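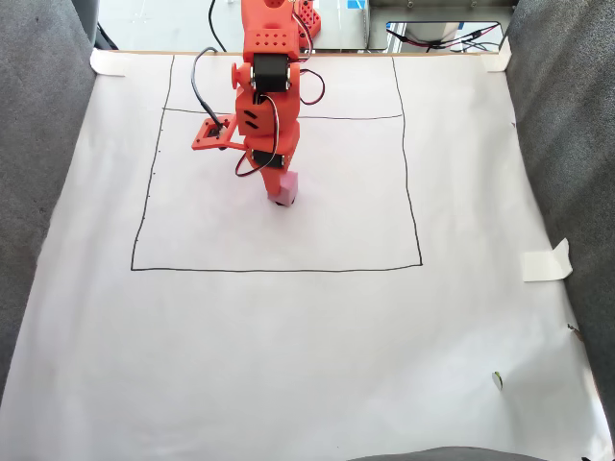

Halima Tamuno says a ruler is the wrong place to start. Draw the box by hand, she says, with a marker, on the biggest sheet you can find, and let it wobble. The ruler can come out later if anybody misses it.

I have been thinking about this for a month now. Big paper on a table. It sounds like nothing, and I told my editor so, and then I went to Prerkdale and came home and taped a sheet over my own kitchen table, where it still is. There is soup on it.

So, big paper. White, blank, wide enough to cover most of whatever you work on. Tape to hold it down. A black marker. One rectangle with slightly wavy sides, a thinner line across the upper part if you want a strip up top, and one small thing to put in it. A pink cube is plenty. You can spend an afternoon on that, and people in Prerkdale do.

The table sessions there meet above a shoe repair shop on the Brurby road, in a room with bad radiators and good windows. They've been going since last November. People bring what they're stuck on. A garden bed, a shop window, where the crib goes. They draw the edge of it first, always the edge, then start pushing little objects around inside. Blocks, bottle caps, a domino. Stuart Mottram was doing his garage the day I went. The car was a matchbox. The freezer was a smaller matchbox and he was not happy with it.

"It wont go," he kept saying. "It doesn't go anywhere."

He had tried it on graph paper at home and it went fine, he told me, fit perfectly. Then he stood at the table and walked his fingers from the door to the freezer and found the car in the way. Moved the freezer. Moved it back. He was still at it when I left.

**The paper**

Everybody has an opinion. Abdelilah Soliman buys end rolls from a print shop – cheap, a little yellow, sometimes a crushed edge you have to trim. Zainab Amadi uses the back of old wallpaper, which takes marker well but fights you when you unroll it. I used white kraft from the mailing supplies aisle and it was fine. Bit thin. The marker went through in two places and my table now has two black dots, so put something underneath.

Wrinkles: leave them. I spent ten minutes smoothing mine with the side of my hand and made one long crease out of several soft ones. Soliman says a sheet relaxes overnight if you tape it loosely and come back in the morning to pull it flat. Mine didn't, much.

**Tape**

Painter's tape if you care about the table. Masking tape if you don't. Tape opposite sides, pull gently, then do the other two. Short pieces. Long strips look neat and then one end lifts and takes the whole edge with it. Fold a tab under on each piece so you can get it off again, I forgot, and it took a butter knife.

**The line**

Back to Tamuno, because she's the one who got me on this. Her sides lean. Her corners don't always meet. She says a box drawn with a ruler makes people polite, they put things in it very carefully and step back, and a box drawn by hand gets used. I didn't believe it until I drew one of each. The ruled one I kept clean. The other has arrows all over it, two phone numbers, the soup.

Use a fat marker for the outside, a thinner one for anything that divides it. Femi Sani puts small dots along one side as a rough measure, a thumb's width apart, his thumb. For anything you're going to build or buy, get the tape measure, obviously. Sani ordered a bench by thumb once. It lives in the hallway.

**The small thing**

This turned out to matter most, at least to me. One object, small, a color that shows. Pink is very good against white, better than red, which I wouldn't have guessed. Cubes stay where you put them. Marbles, no. Coins are too flat, you stop seeing them after a while and start planning straight across them.

Amadi starts every sheet with one piece only and wants it somewhere near the middle. Live with that for a minute. Then shift it. She did a whole shop counter this way, register first, one cube, and didn't add a second until she'd decided which way she would be facing all day. The shop is called Shehu, it sells buttons and thread, and the counter runs at a slant that looks wrong from the street and feels right from behind. I stood there. It does.

**Costs, quickly**

Almost none. My roll was 3 dollars on sale. The fancy version is a thing called the Wadasitz board, a tilting table with its own paper feed, and it costs 800 plus shipping. Two people in Prerkdale have one. Both were working on the ordinary table when I visited, and one said the board was full of mail.

**Keeping the sheets**

Most get thrown out. Mottram photographs his and then recycles. Tamuno rolls hers and stands them in an umbrella bin, each dated on the outside edge, and she pulled one out for me marked 8/12/19, her mother's bedroom. The bed tried in every corner, every try outlined, lines over lines over lines. In the end it went under the window. She rolled it back up, snapped on the rubber band and asked if I wanted tea.

I've got the living room on mine now. The cube is the couch. It's been by the north wall since breakfast and I think it might need to come forward a little.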